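Wednesday 7th February

Case day. The big black one has come up from the store and is now on the white table, where it takes up enough room that everything else has had to go on the windowsill. It is due at Gralldale in April and I wanted to know what we were dealing with before anyone starts cutting foam.

Outside first. Wiped the lid with a damp cloth, then with a dry one, then with the damp one again. The matte finish holds on to dust like a grudge and shows every stroke of the cloth. Gave up at the point where it looked evenly bad.

Ribs on the lid: fine, no cracks that I could find with a fingernail. They do mean nothing small will sit flat on top, so please stop using it as a shelf. I have fished one pencil and a hex key out from between them already.

Latches: all close. One wants a proper shove with the heel of the hand. I put a bit of silicone grease on the hinge pin and it now wants a slightly greasier shove. Left it.

Seal: took it out, washed it, put it back, found I had put it in with a twist, took it out again. 35 minutes, which I am booking to the Wivlow job as they had it last.

Foam: the old inserts were cut for the Wosik pump and fit nothing we own now. Three layers, the bottom one crumbling. I have kept the top layer for kneeling on. New sheet to be ordered from Kaewmanee, 12 mm offcuts for the sides if they have any.

Weight empty: didn't. The scales are under the things that were on the table.
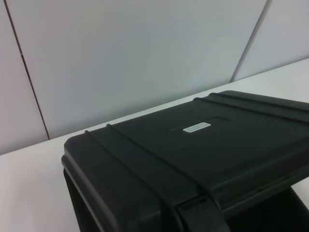
Case on the table, lid shut. Label in the recess.

On the label. It stays where it is. Our own number for the case is 3944 and goes in the book and on a tie-on tag, please, and not on a second sticker over the first. Last time we did that it took a hairdryer and most of an afternoon to undo.

To do:
order foam
tie-on tag
find out if it goes through the van's side door, or only the back
clear windowsill before the window needs opening

Table still not available for lunch.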